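Bench tops, second batch

The pine tops from Stesow are now fitted in the Prevadell workshop. Each is a glued board, 145 cm long, sanded and given two coats of Kornodico clear oil. Knots were left unfilled where they sat flush. Tops with raised knots went back for planing in January and are included in this batch. 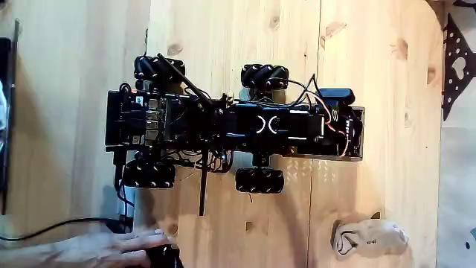
Pine top with knots and board seams; four-wheeled mobile robot on mecanum wheels.

Seams should be checked by hand every 12 weeks. Report any step between boards to the Escobar store, quoting the number under the top. Use a mat for soldering and for anything with exposed screw heads. Wipe spills with a dry cloth; solvent lifts the oil. Spare oil is on shelf 17.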